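Last updated: September
Reading time: 3 min

Wednesday, late

Okay, so I said I'd write one of these every night of hand week and then I skipped two, which is about what you'd expect from me. Catching up now with a bowl of noodles going cold next to the keyboard.

The big news is that I've more or less stopped hating the five-finger hand. I know! Last week I was ready to put it back in its foam and go on with the two-finger Jokex forever. The Jokex is dumb as a brick and I love it. It opens, it closes, it tells you how far open it is, and if it drops something you know exactly why. The hand has opinions. On Monday night it decided the ring finger was at its limit when it was nowhere near, and I spent the whole evening chasing that through the Seyoum controller's logs before Matvii walked over, looked for maybe a minute and said the calibration file was from the other hand. The left one. I'd loaded the mirror image of what I needed. He was nice about it, which was worse.

So, new calibration, fresh start, and I finally got a proper run in. We're using the same list of objects for both grippers so that Uliana will stop telling me my comparison is apples and oranges (there is an apple, there is no orange, she thinks this is very funny). A try is: pick the thing up, carry it to the nightstand, hold for three seconds, let go where it's supposed to go. If it slips during the hold it's a fail, even if it lands in the right spot by luck. I argued against that rule and lost.

We got through 178 tries before I called it. Sixteen fails for the hand. I'm not writing the Jokex number here until I've redone the ones from Friday, when the head camera had been bumped and everything was off to one side. It did fine, that's all I'll say. Better on the flat stuff, no question. Put a paperback in front of the hand and it paws at it like a cat.

Where the hand wins is anything round. The two-finger one has to hit the middle of a ball or it squirts out sideways, and I've chased enough things under the table this month. The hand can be off by a bit and the fingers sort of forgive you. Uliana says "forgive" isn't a measurement. Fine. Some 7 millimeters of forgiveness, then, going by my very rough test with the tape on the table, and I'll do it properly when I have the patience.

Other stuff, before I forget it. The Odusano wrist adapter fits both grippers but the screws don't, so there are now two little jars of them on the bench and I've mixed them up once already. Swapping takes me long enough to listen to most of an album. Matvii can do it faster but he won't let anybody watch the clock. Also the fingers get slower when the hand's been going for a couple of hours, or I think they do. Need to log that and stop guessing.

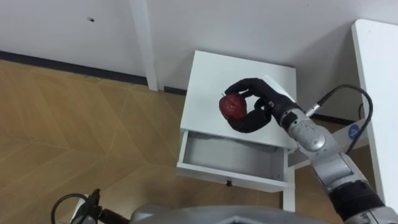
Grip choice is the thing I keep chewing on. I'd been sending the hand in with all five fingers closing at the same rate, a big squeeze basically, and for fruit I think that's overkill. The one I like now lets the thumb and index do the holding while the other three just curl in toward the palm and stay out of the way – you can see it on the apple, thumb underneath, index over the top by the stem. It also leaves me a gap to see through from the head camera, which matters a lot when the drawer is open right under there and I'm trying to work out what's fruit and what's edge. Uliana wants the full squeeze kept in as a second setting for heavier things. I said sure, if she writes the switch for it.

Cable is still bugging me. It comes out by the wrist and makes this huge lazy loop, and every time I turn the forearm I'm watching it and not the fingers. Matvii wants to clip it down closer to the arm. I want slack, I've broken a connector before and it was a miserable weekend. We'll end up doing his thing with a bit of my thing, I guess.

Tomorrow: redo the Friday tries, ask Atier if they've shipped the softer fingertips or only said they have, and label the screw jars. Noodles are completely cold. Eating them anyway.

Contact | © All rights reserved | Back to top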